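Notes on the Snack Rack

Sunday, August 2, 2020

The shared kitchen at Sustitstead has been in use since March, and the question raised most often concerns the arrangement of snacks. The following practice has been adopted and will remain in place through the end of the season.

Chips are kept on the upper level of the rack and bottled drinks on the lower. Large bags crush easily under anything heavier, and a bottle is simpler to lift from a low shelf. Bags should stand upright with the printed side facing out, so that flavors may be identified without handling.

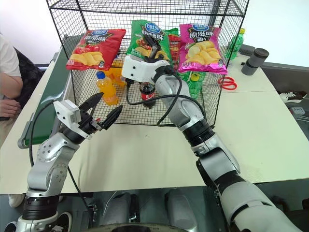
Chips above, drinks below: tomato flavor at left, green bag in the center, pink bag at right.

The mesh rack was ordered from Okard after an earlier model from Carrillo proved too shallow for family-size bags. It cost 2 dollars more - a difference the household considered acceptable. Crumbs fall through mesh, and the tabletop beneath should be wiped whenever the rack is restocked.

Opened bags are not to be returned to the rack. They belong in the lidded tin beside the bread box, together with the clips. Requests for particular flavors may be added to the list on the pantry door before the next trip to Brurkholm.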